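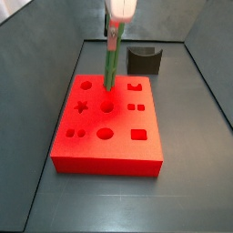 Green peg at the top center of the red block

Life insurance through work, can I keep it after I leave?

Kartini Chong
Hi everybody, I hope this is the right place to post. I'm leaving my job at Ramlow in August after a long stretch there, and my group life coverage ends with my last paycheck. The packet from HR says I can "port" the policy or "convert" it, and I've read it over 2 evenings now with a pot of tea and still can't tell which one I want. I'm healthy, my youngest is still in school, and my husband says just pick one! Has anyone been through this?

Carmela Fiore
Oh, I remember that packet, you have my sympathy! When I left Goh I went through the very same thing. Porting usually means you keep term coverage at a group-type rate, and the price tends to climb as you get older. Converting turns it into an individual whole life policy, often with no health questions, but the premium is a good deal higher (mine was quoted at $1,834 a year, and I had to sit down). I ported. Do watch the deadline, it can be as short as a month, and ask them to put the date in writing.

Saeed Mousavi
convert if your health is bad, otherwise shop around. my wife got her own term policy for $701 a year

Marlina Sinaga
I'd agree with Saeed about shopping around, but please, please don't let the work coverage go until the new policy is approved and in force. My brother had a gap that way and worried himself sick the whole time. Good luck with the new chapter, Kartini, and let us know what you decide!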